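FOR IMMEDIATE RELEASE

August 9, 2021

Zarstead Publishes Maintenance Schedule for Two-Arm Sorting Cell

TRERKMONT – Zarstead today released the full setup and maintenance schedule for the two-arm tabletop cell at its Trerkmont laboratory, where the company develops sorting routines for kitchen and cafeteria utensils. The schedule covers the arms, the grippers, the wrist cameras and the bench on which they work.

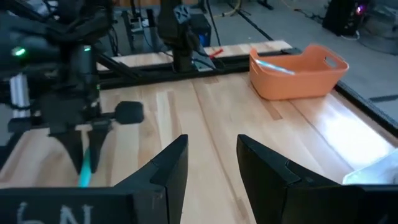
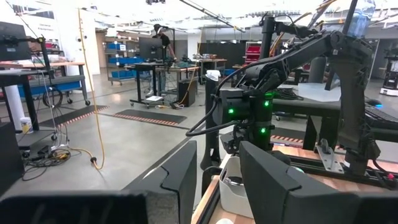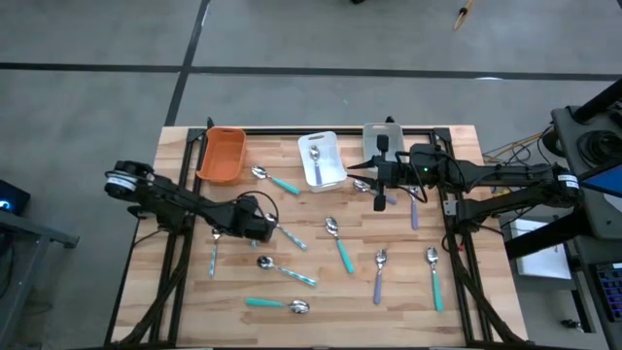 The Trerkmont cell, with its wooden tabletop set in a black aluminum frame. The first two views are from wrist cameras.

Scope of the Schedule

The document replaces the separate checklists previously kept for each arm. It was prepared by the laboratory's equipment group under the direction of Hideaki Kinoshita, manager of cell operations, and has been in internal use since December.

Under the schedule, the arms are inspected at the start of each working day. Operators check the mounting bolts, confirm that the cables at the wrist can move through the full range of the joint, and open and close each gripper 5 times without a load. The finger pads are wiped with a dry cloth and examined for wear along the tips. A finger that shows a chipped edge is replaced together with its partner, and the gripper is then zeroed again before any spoon is picked up.

Wrist cameras are cleaned and realigned weekly. The alignment procedure requires that both fingertips appear in the view with the gripper fully open. Any change in a camera bracket calls for a new calibration, which is recorded in the cell log with the operator's initials.

Service Intervals

Zarstead set its intervals from its own log of 3,388 completed pick cycles on the cell. Joint fasteners are retightened to the stated torque every 4,000 cycles or at the end of the quarter, whichever comes first. Cable bundles along the sides of the table are inspected at the same time.

"We had two good technicians and two different ways of doing the job," said Kinoshita. "The arms are now set up the same way every morning, and when a pick fails we can look at the routine without first asking who adjusted the gripper."

Replacement fingers and brackets are supplied by Van Dijk. Jidier provides training for new operators, who must complete the gripper exchange under supervision before working on the cell alone.

Availability

The schedule, including the blank log sheets and the torque table, is available on request from Zarstead's Trerkmont office. A revised edition covering the bench frame and arm mounts is planned for December.

About Zarstead

Zarstead designs and operates small robot cells for sorting and handling household goods.

Media Contact
Zarstead Communications Office, Trerkmont

###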